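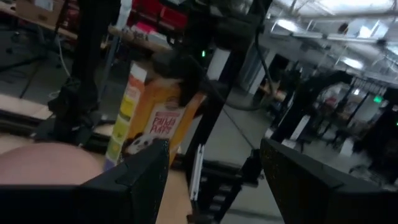

Figure 1. Upright carton (Panda Puffs cereal, orange front panel).

Legibility of Folding Cartons Under Tilt and Blur
Packaging Studies, Unit 4 project report
Oriana Leiva and Roxana Nistor
2 February 2026

1. Purpose

Breakfast cereal cartons are normally assessed front-on, in even light, by a person standing at a shelf. In use, the carton is seen at an angle, partly behind other objects, and often while the viewer is moving. This project examined which parts of a printed carton stay recognizable under those conditions and which are lost first. The work follows the small-type survey we completed in November, which dealt only with flat labels.

2. Material

The reference carton is the Panda Puffs box in Figure 1. It was chosen for its limited palette and for the size difference between the product name and the brand emblem. The front panel is orange-yellow with a pale central area. The product name is set in red on two lines. The narrow side panel is built from stacked blocks of colour.

Comparison stock came from two sources. Lulcombe supplied plain white cartons in the same board weight, and Wisum supplied printed sleeves in a single grey. Neither is discussed in detail in this report.

3. Method

Sixty readers were shown a set of pictures of cartons. The set included upright, tilted, blurred and partly covered views. Each reader was asked to write down any word, figure or mark that could be recognized, then to name the product category. No time limit was applied. After blank and duplicate sheets were removed, 438 written responses remained.

Responses were sorted on the Eynon scale, as adapted in our course notes, into four levels: exact, partial, category only, and none. Both authors sorted every sheet separately. Disagreements were settled by the lower of the two scores.

4. Results

4.1 Product name. The name was the most robust element on the reference carton. In Figure 1 it can be read in full despite the lean of the box and the slight softness of the picture. The pale ground behind the red letters appears to be the main factor. Readers who missed the first word generally still recorded the second.

4.2 Brand emblem. The emblem sits above the name and is small, dark and rounded. In Figure 1 no lettering can be made out in it. Readers recorded its shape or ignored it.

4.3 Illustration. The black-and-white panda at the lower left is partly hidden in Figure 1. Recognition of the animal remained high, although several readers may have inferred it from the name. The method does not separate these two cases, and a version with the name masked should have been included.

4.4 Side panel. Small markings in the yellow-green section could not be read. The colour blocks themselves were recalled well, particularly the orange-red and yellow pair.

5. Sources of error

Readers familiar with the product had an advantage that was not controlled. Screen brightness was set by each reader. The Ekurer viewing sheet has only one line for colour terms, and some answers ran into the margin and were scored as partial.

6. Further work

The masked-name test in 4.3 is the first priority. The emblem should then be reprinted at 2 larger sizes and scored by a new group of readers. Raw sheets and the sorting key are held with the unit coordinator.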